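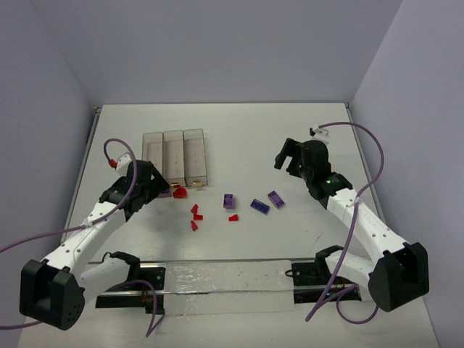

*Figure 4.1 The Jovard two-arm bench kit with building bricks and a three-part sorting tray.*

# Chapter 4: Choosing a Kit

By now you have met arms on paper, and I expect you are itching to get your hands on a pair! Before you spend any money, though, let us take a good long look at one kit on offer, the Jovard, and ask of it what any careful buyer ought to ask.

The Jovard comes as two arms, each with its own gripper, on separate black bases at the front of the table. Its makers, Gimo, suggest sorting as a first job, and it is a kinder job than it sounds (though not, I'm afraid, an easy one). Purple bricks and little red pieces lie at all sorts of angles, and a gripper must come at each of them differently. Notice too how the purple cables run along the arms with plenty of slack in them. A cable pulled tight at full stretch will spoil an afternoon quicker than any fault in your program.

Wubit Nigatu ran the kit for 15 days at the Rundville workshop and kept a diary of 200 sorting runs, which we shall read together in Section 4.2. Her colleague Nattawut Tanasarn was more taken with the price: 2,000 pounds for the pair, with the tray and bricks sold separately.

Keep a pencil by you as you read, and jot down:

- what you would want the arms to pick up
- how much table you can spare
- who will mend them when a joint sticks

We shall come back to your notes when we set the Jovard beside the Sombatkul in Section 4.3.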